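Come work with us (and with the arms) at Zutmont

We're hiring two sorting associates for the soft toy room at our Prullgate building, and I'm the one you'd be sitting next to, so I asked if I could write the ad myself. I've been on this bench for seven years. For most of that time the job was simple: a carton of mixed plush comes in, you pick up a toy, you put it in a tray, you do it again until your shoulders complain. Then in March the first arm went in, and my day looks pretty different now!

The arm does a lot of the picking and placing. We do the deciding, the fixing, and the teaching. You lay toys out on the table, start a run, watch how it goes, and write down what went wrong in words the Drirnanix folks can use. Some shapes are a breeze and some are a pain (long necks, floppy wings, anything with stubby legs that wants to roll).

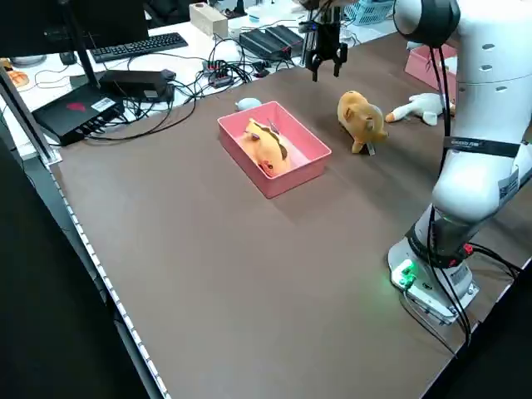
What you'd be doing

Setting up the table at the start of a run and clearing it at the end
Watching the arm work and stopping it when a grip looks wrong
Checking seams and faces by hand, which is still all ours
Keeping the run log in Katene, our tracking program (it's easy, I learned it in an afternoon)
Packing, because there is always packing

A grip can look fine from across the bench and still be squeezing a toy right where the stuffing is thin. You get an eye for it. The wrist camera helps a lot, and you'll spend a good part of your shift looking at views like the one I had up on my screen while I was writing this. 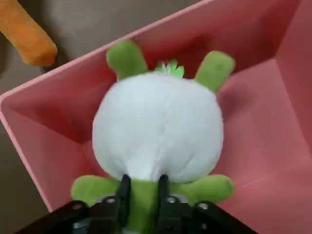 I'll be straight with you about the change, since people ask me at every interview. There's less lifting and reaching, and my wrists are happier. There's also more sitting and more screen time, and some days I miss just getting into a rhythm with the radio on. We rotate between the arm and hand checking every two hours, which the crew asked for and got. No one on the bench lost their spot when the arm came in, but the work did shift, and if you want a job where you never touch a computer, this one would drive you nuts.

You don't need a degree or any robot experience. You do need patience, decent eyesight (glasses are fine, I wear them) and the nerve to hit stop when something bugs you. Training lasts two weeks and it's paid.
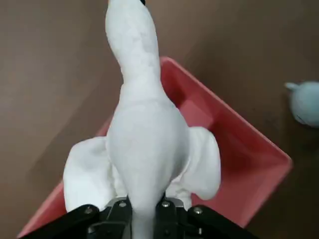

Posted by the soft toy bench, Zutmont
May 26, 2019

To apply, stop by the front desk at Prullgate and fill out the short form, or mail us a letter. A resume is nice but a few lines about yourself will do. Tell us about a job you've had where the tools changed on you, and what you liked or hated about it. We'll call you in for a walk around the bench, and you can try a run yourself before you decide. Wear closed shoes and tie back long hair, please.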